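Brellholm Fava tabletop arm: bench review
4/12/24

The Fava is sold as a benchtop arm for teaching labs and small test kitchens. It comes as a kit: arm, base plate, controller box, wrist camera, one cable set and a licence for the Skustham task software. We bought ours at the education price and have had it on a bench since September. The review covers the arm and the software. The optional wheeled stand was not ordered.

Unpacking and mounting

The box is heavy and needs two people. The base plate has slots for M8 bolts, and the supplied bolts are long enough for a 20 mm top with washers. A thicker top will need your own. The printed guide covers the mounting in one page and omits the torque figure, which is in the PDF on the support site. Allow a morning for the whole job, including the firmware update, which failed once on our network and went through on the second attempt.

The working reach is given as 900 mm. Treat that as the outer limit with the wrist straight. For picking from above with the tool pointing down, the useful area is a good deal smaller, and anything behind the base is out of the question without a change of elbow position.

Motion

Movement is smooth at up to 70 per cent of rated speed. Above that there is a small overshoot at the end of a fast sideways move, enough to nudge a light dish. The speed limit can be set per task, so this is easy to live with. Braking on power loss is prompt, with a slight drop at the wrist.

Hand guiding is good. The joints back-drive with little effort and the recorded path follows what the hand did. The release button is badly placed for left-handed users – it sits on one side only and cannot be swapped.

Noise is low. A low hum is present when the arm holds a pose, and the controller fan is louder than the arm.

Software

Skustham runs in a browser. Tasks are built as a list of steps, each with a start pose, an end pose and a condition. Beginners managed a simple pick and place in their first session. Longer tasks become awkward, as steps cannot be grouped or folded away, and a list of more than 12 runs off the page on a laptop screen. Copying a step copies its conditions but drops its speed limit. This was reported and is marked as known.

Camera calibration uses a printed card and takes a few minutes. It should be repeated after any knock to the wrist. The software gives no warning when calibration has drifted, so a regular check against a fixed mark on the table is worth adding to the start of each session.

We compared the gripper fingers supplied with a softer pair from Sugiyama, sold separately. The standard fingers are fine for plates and handles. For soft fruit and toy food the Sugiyama pair marked the surface less and slipped less often. They fit the same mount with two screws.

Cabling

Cable management is the weak point of the kit. The clips supplied are few, and the wrist cable has to be left with enough slack for full rotation. On a crowded table that slack needs watching. 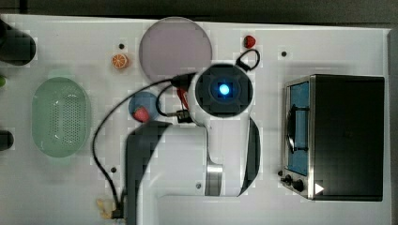
Kitchen Robotics Group, Department of Mechanical Engineering

Our kitchen layout puts the toaster oven on the right, the plates in the middle and the colander on the left, with the wrist cable looping out over the table on the colander side. Strawberries and a citrus slice make up the small items. The wrist camera's blue light stays easy to find from above, even with the dark links of the arm around it.

A right-angle connector at the wrist would help, and so would a longer set of clips. Brellholm lists neither as a spare. We would also like the cable sold on its own, as at present it comes only as part of the full set.

Support

Two tickets were opened. The first, on the firmware, was answered the same day. The second, on the dropped speed limit, took over a week and ended with a workaround: set the limit again by hand after each copy.

Verdict

Recommended for teaching and for light table work at moderate speed. Labs that need long task lists should try the Skustham demo before ordering. Add the Sugiyama fingers if you handle anything soft, and buy extra cable clips at the same time.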